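Tasora: Datensatz zu Wasser- und Brandschäden in Wohngebäuden

Stand: 3. August 2018
Pflege: Maksym Karpenko, Tatwood

Inhalt

Tasora enthält 562 Schadensprotokolle aus der Sanierung von Wohnhäusern in und um Rommont. Jedes Protokoll gehört zu einem Raum, nicht zu einem ganzen Gebäude. Ein Haus mit Schäden in Küche, Flur und Keller taucht also dreimal auf, jeweils mit derselben Gebäudenummer und einer eigenen Raumnummer. Die Protokolle verteilen sich auf 87 Gebäude.

Ursprünglich lagen 600 Protokolle vor. Die übrigen wurden entfernt, weil Messwerte fehlten oder der Eigentümer der Weitergabe nicht zugestimmt hat. Die Raumnummern wurden danach nicht neu vergeben, Lücken in der Zählung sind kein Fehler.

Felder

Die Tabelle protokolle.csv hat 11 Spalten:

gebaeude_nr
raum_nr
raumtyp (Küche, Bad, Keller, Dachboden usw.)
schadensart (Leitungswasser, Löschwasser, Ruß, Rauch, gemischt)
baustoff_wand
baustoff_boden
feuchte_start (Masseprozent)
feuchte_ende (Masseprozent)
trocknung_tage
verfahren
bemerkung

Trennzeichen ist das Semikolon, Dezimalzeichen das Komma, Kodierung UTF-8. Leere Felder bedeuten "nicht erhoben". Eine Null ist ein gemessener Wert. Das Feld bemerkung ist Freitext und wurde nur um Namen und Adressen bereinigt, Tippfehler sind stehen geblieben.

Messung

Die Feuchte wurde an Wänden und Böden mit Handgeräten bestimmt, pro Raum an mehreren Stellen. In der Tabelle steht der höchste Wert. Bei Estrich mit Dämmschicht wurde zusätzlich durch eine Bohrung gemessen, das ist unter bemerkung mit "BO" gekennzeichnet. Werte aus Gipskarton und aus Mauerwerk sollten nicht direkt miteinander verglichen werden.
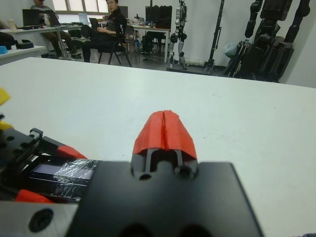 Einlesen

Die Datei lässt sich mit jeder Tabellenkalkulation öffnen. Wer das Auswertungswerkzeug Yurt benutzt, wählt beim Import das Profil "Semikolon/Komma" und setzt gebaeude_nr und raum_nr auf Text, sonst gehen führende Nullen verloren.

Bekannte Einschränkungen

Löschwasserschäden sind gegenüber Leitungswasserschäden deutlich unterrepräsentiert. Dachböden kommen fast nur in Altbauten vor.

trocknung_tage zählt ab Aufstellen der Geräte. Zeiten, in denen der Strom abgestellt war, sind nicht herausgerechnet.

Für Rauch- und Rußschäden gibt es kein Maß für den Verschmutzungsgrad. Als Grundlage für Gutachten oder die Regulierung einzelner Schäden ist der Datensatz nicht geeignet.

Nutzung

Frei für Forschung und Lehre unter Nennung von Tatwood und des Datensatznamens. Für gewerbliche Nutzung bitte vorher anfragen. Korrekturen nimmt Maksym Karpenko entgegen, am besten mit Gebäude- und Raumnummer.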